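3.2. Carga competitiva y ausencias por lesión de hombro en el circuito regional

El presente apartado examina la relación entre la densidad del calendario y las ausencias por lesión de hombro en las jugadoras inscritas en el circuito Olamach, competición de tenis individual sobre pista dura que se disputa por sedes. Se entiende por densidad el número de partidos oficiales completados por una jugadora en los 14 días anteriores a cada encuentro, con independencia de la categoría del torneo. La definición sigue la adoptada en el apartado 2.4 y excluye los partidos de exhibición, los de dobles y los ganados por incomparecencia.

La muestra comprende 3641 partidos individuales, recogidos en las actas arbitrales de las sedes de Girkport y Wallow y contrastados con los registros médicos que las jugadoras autorizaron a consultar. Se cerró la base de datos el 2019-08-09, una vez incorporadas las actas de los torneos de julio, que llegaron con retraso por un cambio en el formato de remisión. Las actas incompletas se conservaron siempre que constaran la fecha, las dos contendientes y el resultado por sets. Cuando la duración del partido no figuraba en el acta se trató como dato ausente y no se imputó valor alguno.

Se registraron 46 ausencias atribuidas a molestias o lesión del hombro dominante. A efectos de este trabajo, una ausencia es toda retirada del cuadro, previa o durante el torneo, que conste por escrito y vaya acompañada de un informe facultativo. Las retiradas por enfermedad común, por motivos personales o por lesión de otra región anatómica se analizan por separado en el apartado 3.4. Dos de los informes admitían más de una interpretación y fueron revisados por dos evaluadores independientes, que coincidieron en mantenerlos dentro del grupo.

La distribución de las ausencias a lo largo de la temporada dista de ser uniforme. Se concentran en los periodos en que dos torneos se celebran en semanas consecutivas y en sedes distintas, situación que obliga a las jugadoras clasificadas para las rondas finales a viajar sin jornada intermedia de descanso. En la sede de Wallow, donde la fase previa se juega en la misma semana que el cuadro principal, la proporción de retiradas antes de la segunda ronda es superior a la observada en Girkport. Conviene advertir que ambas sedes difieren también en la velocidad de la superficie y en el modelo de pelota homologado, de modo que la comparación directa ha de leerse con cautela.

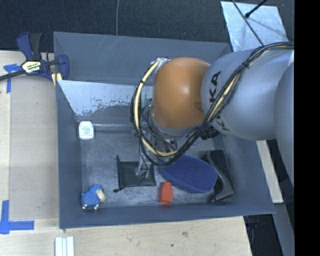
Figura 3

El modelo de regresión incluyó como covariables la edad, la clasificación al inicio de la temporada, el número de sets disputados y el antecedente de lesión en el mismo hombro. De todas ellas, el antecedente de lesión fue la que mostró una asociación más estable con la retirada, y la mantuvo en las especificaciones alternativas que se recogen en el anexo. La densidad del calendario conservó su efecto en el grupo de jugadoras con antecedente y lo perdió en el resto. La edad no alcanzó significación en ninguna de las especificaciones.

Merece atención particular el regreso a la competición. En el circuito Olamach las jugadoras que vuelven tras una ausencia prolongada pueden solicitar una invitación al cuadro principal, que la organización concede según criterios propios de cada sede. El acceso por invitación evita la fase previa y reduce, por tanto, el número de partidos de la primera semana. El reducido número de casos impide estimar el efecto de esta vía con la precisión deseable. La información disponible es compatible con una menor frecuencia de recaída en las jugadoras que regresaron por invitación, si bien estas presentaban también una mejor clasificación previa y, con toda probabilidad, mayores recursos de preparación.

La intensidad de los partidos se valoró mediante el índice Morikawa, que pondera los juegos de servicio según el número de puntos disputados. El índice no distingue entre primer y segundo servicio ni recoge los lanzamientos realizados durante el calentamiento, limitación relevante cuando se estudia la articulación del hombro. Un análisis de sensibilidad en el que se sustituyó el índice por el recuento simple de juegos de servicio produjo estimaciones del mismo signo y de magnitud algo inferior.

Quedan fuera del alcance de este apartado las cargas de entrenamiento, de las que no existe registro homogéneo en el circuito. Las discrepancias entre los informes facultativos y las actas, así como el procedimiento seguido para resolverlas, se detallan en el apartado 3.3.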